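Emstead College, Engineering Technology
Senior Project Report: Equipment Plan for a Desktop Computer Disassembly Cell
Philomena Fahy, Debashish Roy, Berwyn Bevan
Advisor: Bernadette Maillard

1. Scope

The college retires desktop computers every year, and most go to an outside recycler in one piece. Our project looked at what it would cost to take them apart with a robot arm in the Cronin lab. The programming is covered in the other team's report. Ours covers the equipment: what the lab has, what it needs, what to buy first, and what can wait until next year.

We limited the plan to tower cases. Small form factor machines and all-in-ones have too many different ways of opening, and we did not have enough of them to plan around.

2. What the lab already has

The arm, the gripper and the aluminum workbench stay as they are. The slats in the bench let us move fixtures without drilling anything, so we crossed a new table off the list in the first month. The 3D printer is shared with two other classes. Filament comes out of the general lab budget as long as we sign for it.

The lab has no way to hold a case firmly while parts are being pulled out of it, and no bins made for sorting. Those two gaps set most of the budget.

3. Holding the case

We looked at three options.

The first was a pair of clamps from Pivareck with wide soft jaws. They fit every tower we measured, and they can be set by hand in under a minute. The quote was $85 each, and we need 2.

The second was a motorized vise from Vistetti. It would let the program open and close the jaws without a person in the cell. It is a good product, but it needs its own controller and a separate power drop, and the price was more than everything else on our list put together. Delivery was quoted at 14 weeks, past the end of the project.

The third was to print our own. Debashish drew a plate with blocks, slots and U-shaped holders so that we could try several shapes in one print. Printed parts are cheap to change. Our worry is wear, and we do not have enough hours on any of them to say how long they last.

Our recommendation is the Pivareck clamps for the case and printed plates for the loose parts. The vise should be looked at again if the cell ever runs unattended.

4. Gripper fingers

Our first draft had a second gripper in it. Ms. Maillard asked us to list which parts the current one could not reach or hold, and the list was shorter than we expected. Memory sticks are thin and sit close together. Cable bundles get in the way of nearly everything. A power supply is heavy compared to the other parts and has few good edges to grab.

Different fingers solve the first problem and help with the third. We budgeted for one narrow set and one wide padded set, both cut from aluminum at the college machine shop. Shop time is free for senior projects, and stock is charged at cost. Cables are still a job for a person with cutters, and the plan assumes that.

5. Spares and consumables

Our early budget had no line for these. Peadar Ó Conaill, who runs the machine shop, went through it with us in October and asked what we would do when a finger bent. We added a 20 percent allowance on top of the hardware total for spare fingers, pads, screws and replacement cable ties. He thought it was a little low for the first year. We kept it because the printed parts are not charged to us.

The plan also includes anti-static mats and a small vacuum. Old machines come in dusty, and the dust ends up on the bench and in the printer area.

6. Order of purchases

First, the clamps. Nothing else can be tested properly until the case stays put.

Second, the finger stock. This goes in early because the machine shop queue gets long after midterms.

Third, mats, vacuum and bins. Any supplier will do, and they can be ordered in one go.

Last, spares. We suggest holding back half of the allowance until the cell has been in use for a term, so the money goes to whatever has worn out.

7. Problems with the plan

Our prices are quotes, and the Pivareck quote expires before the next budget round. Someone will have to ask for it again. We also based the fixture sizes on the machines we could get, which came from the same few offices on campus. A different batch of towers might need a different plate. Berwyn kept a sheet of outside dimensions and latch positions for each model, and it should be added to before anyone prints more fixtures.

We did not put a price on staff time. With hand loading and hand cable cutting, someone has to be in the room — this is probably the largest cost of the cell, and it is not in our total.

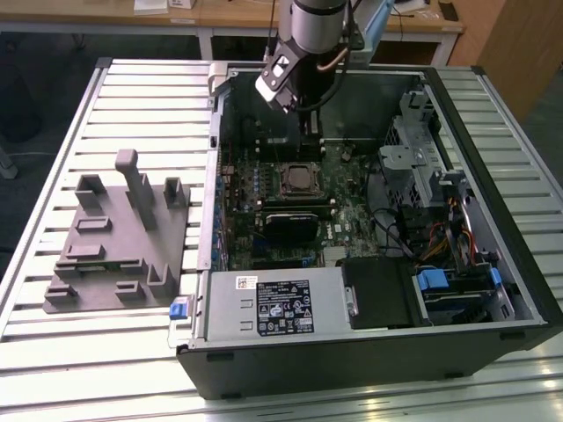 Appendix A: Bench Layout

The tower goes on its side with the side panel off, so the arm can come in from above. The printed fixture plate sits on the bench to the left of the case. Bins are planned for the side opposite the plate, and the bench space there should be left clear until they are ordered.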